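New thread! I look after the shoe-sorting arm at Mirani, and I'm going to post how I set it up and keep it happy. Nerdy maintenance stuff ahead, and I love it.

First job, always: zero the gripper. Close the fingers, check they meet evenly, open them to 70 mm, write it down. Tarek Ragab taught me to do it before touching anything else.

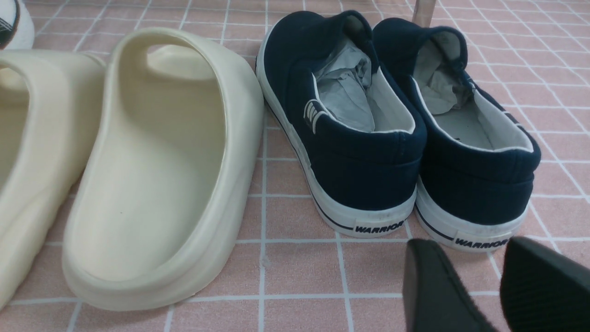
Do you have to recalibrate the wrist camera every time you change fingers?
Only if the mount bolts came loose. For a plain finger swap I run the short check, and if the offset looks good I leave the calibration alone.

Next up, finger pads! I wipe them with a damp cloth every 30 cycles and put on a fresh set at 638. Grit in the texture makes them slip, and it's so satisfying when a new pair goes on. 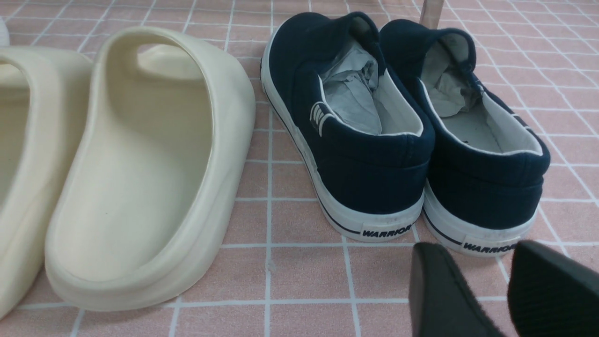 Lined up on the heels, navy WARRIOR pair.

Cables next. Leave a loose loop at the wrist and turn the last joint by hand, both ways, before you power up. I had one rubbing for weeks in October and only found it by ear! 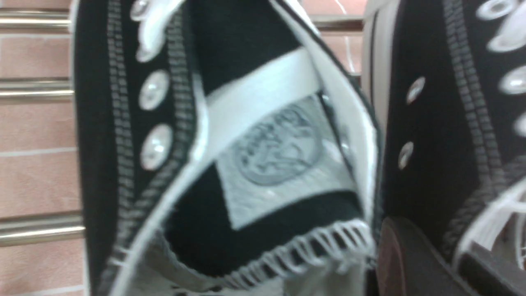 Grip force is my favorite part to tune. I start at 17 percent and creep up one point at a time, with a slow approach. Canvas gives, so the force reading climbs gently and you can stop early. High-tops like these black ones also have laces to snag a fingertip, and the shiny eyelets can throw glare at the camera, so I turn the exposure down a notch first.

Joint grease tomorrow, bring gloves!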